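Garment Care I, Unit 4: Folding the T-shirt
Notes prepared by Asabe Wike, Nandum, 25 November 2022

Before folding, we take the clothes from the basket one piece at a time. Do not pull from the bottom, as the other pieces will become more creased.
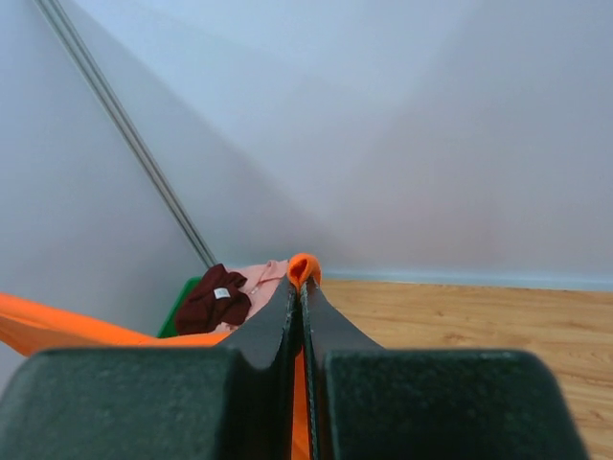
Orange cloth, with a maroon garment behind it.

Look for the label first. It helps you to find the inside of the garment. Then put the shirt on the table and smooth it with the flat hand, from the middle to the sides.

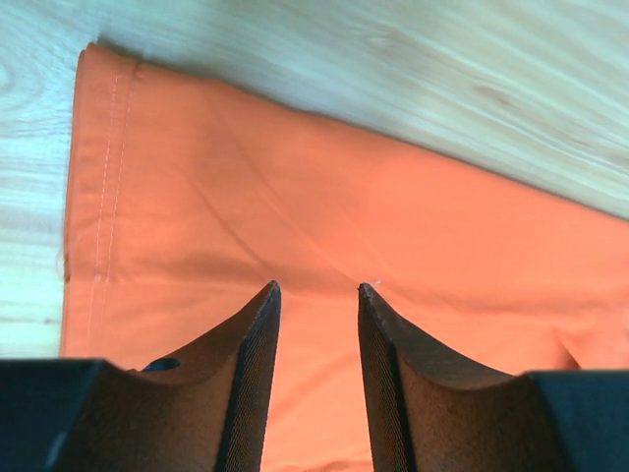
A hem is the best guide for a straight fold. Many students look only at the center of the cloth, and their fold goes to one side. Use the stitching: on the orange piece two light lines run along the hem band, and you can put your finger on such lines while you turn the cloth. Long creases must be smoothed before the first fold.

If the shirt is still crooked, lift it by two corners, hold the top edge tight and let the rest hang down. 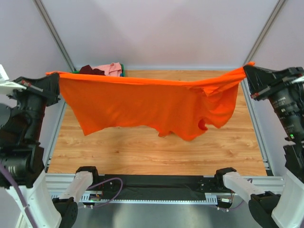 Lower it slowly, bottom part first, and begin again. For homework, fold 15 shirts and write down which step was difficult. Olumide Etim will collect the sheets.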